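Packing Bench and Mailer Bag FAQ
Jarnico Shipping Help

Updated Aug 12, 2020

These are the questions we get most from shops that send their small orders through our Soliman building. If yours is missing, write to the packing desk and Poul Kragh or one of his shift leads will answer.

What kind of orders go out in mailer bags?
Soft goods and anything that can take some bending. Clothing, towels, cloth bags, phone cases in their own retail box. Glass, framed items and anything with a sharp corner go in a carton. If you are unsure, send us one sample and we'll pick the packaging.

How big are the bags?
We stock two sizes. The small one is 180 by 251 mm and the large one is 251 by 315 mm. Both are measured flat, so a thick item will need the next size up.

Can I supply my own printed bags?
Yes. Send them flat, in bundles, with your account name on the outer box. Leave a blank area for the shipping label. Bags with a dark print all over are hard to label and we may ask you to change them.

Where does the packing take place?
On the ground floor, in the same hall as the scanning benches.
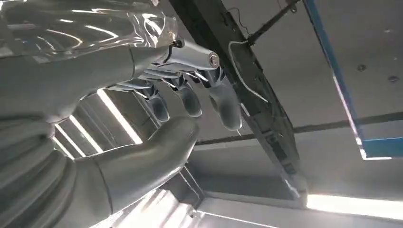
Under the ceiling panels in the packing hall.

What happens at the scanning bench?
Each bag is put down under the scanner post, flat on the black plate, with the code facing up. The scan closes the order in Clodard and sends the tracking number to your shop. A bag that hasn't been scanned doesn't leave the building.

Why was my bag held back?
Most often the code was creased. A mailer bag with a bulky item in it wrinkles, and if a fold runs through the code the scanner can't read it. We smooth the bag and try again, then print a new label if that fails. Other causes are a code placed over the seam, tape across the code, or an address missing from the order.

Where should the code go?
Near the bottom of the bag, on the front, clear of the edges. Keep logos and small print off to one side – a little white space all the way around is enough.

What are the crates for?

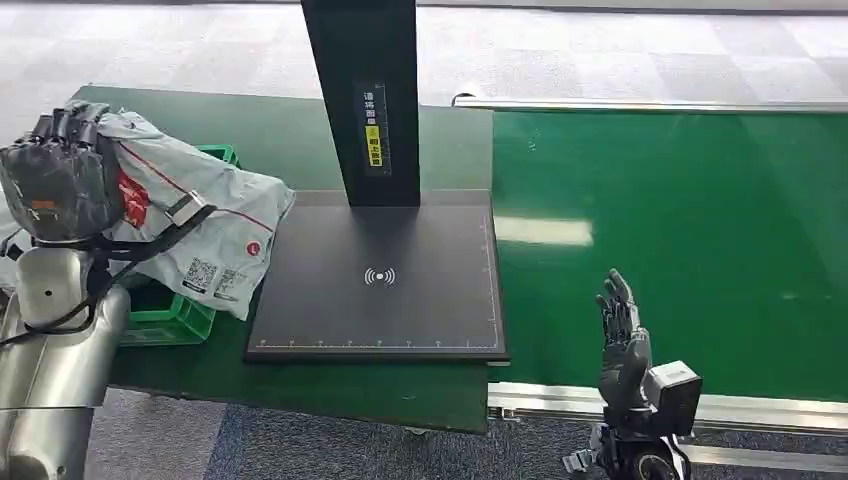 Bags waiting at a bench are kept in green plastic crates with perforated sides. They stack well and they keep one shop's orders apart from the next. Please don't ship goods to us in crates of your own, as we have no way of returning them.

Do you check the weight?
Yes, before the bag is sealed. If the weight is off from what you entered, we open the order and compare it with the pick list. There is no charge for this unless it happens on more than 7 orders in a month.

What is the cutoff for same-day shipping?
2 p.m. for regular accounts. In November it moves to noon and stays there through the holidays.

Can I change an address after the scan?
No. Once the order is closed it belongs to the carrier. Before the scan, you can edit it yourself in Clodard under Open Orders.

Do you take returns?
Returns go to our Zalthorpe building. Put that address on your return slips – bags sent back to Soliman are forwarded, and that adds a few days.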